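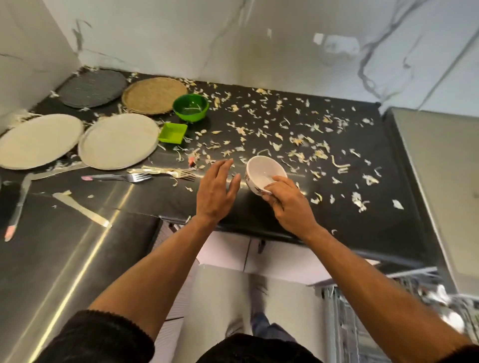
Brindholm small bowl, tipped to show the white inside. Also on the counter: woven mats, beige plates, the green bowl and the lime square dish.

Brindholm Small Bowl, White with Dark Floral

Item: Brindholm small bowl
Material: glazed ceramic
Color: white, with a faint dark floral pattern on the outer side
Inside: plain white
Holds: 11 ounces to the brim
Dishwasher: yes, either rack
Microwave: yes
Oven: no
Sold: singly, or as a set of 4
Availability: in stock

About this bowl

We have carried a lot of small bowls at Zikine, and this is the one that keeps leaving the shop and ending up in our own kitchens. It is small enough to hold in one hand while the other hand gets on with something, and it has just enough curve that you can tip it and scrape it out without chasing the last spoonful around a corner. I love it. I eat yogurt out of mine most mornings and I put chopped scallions in it most evenings.

The pattern is quiet. From across the room you mostly see a white bowl, and then you pick it up and there are the flowers. If you want bold color there are louder things further down this page (the green bowl is very green!), but the floral one gets along with nearly everything, and that includes the mismatched plates most of us have been eating off for years.

The inside is left plain on purpose. Valentyna Kravets, who drew the pattern, tried a version with flowers running over the rim and down to the bottom, and we had a few of those around the shop for a while. They were pretty empty and fussy full. With the plain white you can see what you have in there, whether it's soy sauce or cinnamon or the egg you are checking for shell.

What it's good for

Prep, first of all. If you like to have everything chopped and measured before the stove goes on, a few of these lined up along the counter will make you very happy. One holds a chopped small onion with room to spare. It also holds a beaten egg without slopping when you whisk, as long as you use a fork and not a big balloon whisk.

Then the table. It's a good size for olives, for dip, for a scoop of ice cream, for rice if you are a light eater. It is not a cereal bowl. We get asked this often enough that I want to be plain about it: you can put cereal in it, but you will be back for more before you sit down. The Eltora deep bowl is what you want for cereal, and for soup.

Kerubo Ogola on our packing bench keeps one next to the sink for rings and hair ties. That seems like a fine use to me, too.

Size and feel

There is a small foot ring underneath, smoothed after firing so it won't scratch a table. The wall is a little thicker at the bottom than at the rim. You notice this when you tip it: the weight stays low in your palm and the bowl doesn't want to roll out of your fingers. People with smaller hands have told us they can hold it comfortably from the side, fingers under and thumb on the rim. People with bigger hands tend to cup it from below.

The glaze is glossy inside and out. It wipes clean fast, and tomato and turmeric have not stained ours so far. The pattern sits under the glaze, so scrubbing won't wear it away.

Small differences are normal. The flowers may fall a little higher or lower from one bowl to the next, and the dark lines can come out softer on some. We pull anything with a chip, a crack or a bare spot. The April batch was 1,043 bowls and we set aside 23 of them, mostly for pinholes in the glaze near the foot. Those go on the seconds shelf at the shop and are not sold online.

Other things on the counter

Here are some pieces we like to use with the bowl. They are sold separately, and they don't match in any official way. I think that's the fun of it.

Round woven mats. One is dark gray with a ribbed texture, the other is tan and made of natural fiber. The dark one hides spills better. The tan one warms up a cold-looking counter, and a white bowl looks great on it. Shake them out or wipe them with a barely damp cloth, and don't soak the tan one.

Beige round plates. Large and flat, with slightly raised rims. The rim is low, so they are better for toast, sandwiches and salads than for anything with a lot of sauce. A small bowl sits nicely on one of these with crackers or cut vegetables around it.

Bright green round bowl. The loud one. It's speckled white on the inside, and it's the piece visitors to the shop pick up first. Good for fruit, good for peelings while you work, good for a kid who insists on having their own bowl.

Lime-green square dish. Small, with a shallow well. We use it for dipping sauce, salt, or a tea bag on its way to the trash.

Forks. One is silver with a dark handle and a touch of pink at the tip, the other is gold-toned. Wash the gold one by hand if you want the finish to last.

Pink-handled knife. Long silver blade, pale pink handle. Please wash it by hand and dry it right away, and keep it out of the drawer with the spoons.

Care

Put the bowl in the dishwasher on any normal cycle. If you wash by hand, a soft sponge and regular dish soap are all it needs. Skip steel wool, which can dull the gloss.

For the microwave, remember that the bowl itself can get hot when the food does, so use a towel. Don't put it under the broiler or on a burner, and don't take it straight from the freezer to boiling water. Ceramic doesn't like that kind of surprise.

If gray marks show up on the inside, they're almost always metal left behind by a spoon or fork. A paste of baking soda and water takes them off in a minute or so. Rinse well.

The bowls stack, but put a paper towel between them if you are packing them for a move.

Questions we get

Can I buy just one?
Yes. Singles and sets are the same bowl from the same shelf. The set comes in a box with cardboard dividers, and a single comes wrapped in paper.

Will the floral pattern match the older Brindholm plates?
The drawing is the same but the older plates came out a bit darker. Side by side you can tell. On a table with food on it, I doubt it will bother you.

Is there a lid?
Not at the moment. A saucer on top works fine in the fridge. Yaroslav Stetsiuk at the Nazarenko workshop has been testing a flat lid with a small knob, and I've handled a couple of samples. We'll list it here if it goes ahead.

Can I pick the one I get?
In the shop, sure, come and go through the shelf. Online we pick for you, but if you add a note saying "darker flowers" or "lighter flowers" we'll do our best.

Do the mats slide around?
On a polished counter they can, a little. A scrap of rubber shelf liner underneath fixes it.

What customers say

"Bought one to see, then went back for the set. I use them for everything when I cook and then put the same bowls on the table for toppings. Fewer dishes! My only wish is that the pattern went a tiny bit darker."
Beca Bowen

"Very nice in the hand. Smaller than I expected, so read the size before you order. I have kept it for salt and walnuts and ordered the deep one for soup."
Viorica Sârbu

Shipping and returns

Orders in by noon normally leave the same day when the shop is open. Everything is packed in paper and cardboard, with no foam. If a bowl arrives broken, send us a photo of the bowl and the box and we will mail another. You don't need to send the pieces back.

If you just don't like it, return it unused within thirty days. Return postage is yours to cover, the refund goes back to the card you paid with, and sets need to come back complete in their divider box.

You might also like

Eltora deep bowl, plain white
Lime-green square dish
Round woven mat, tan
Round woven mat, dark gray
Large beige plate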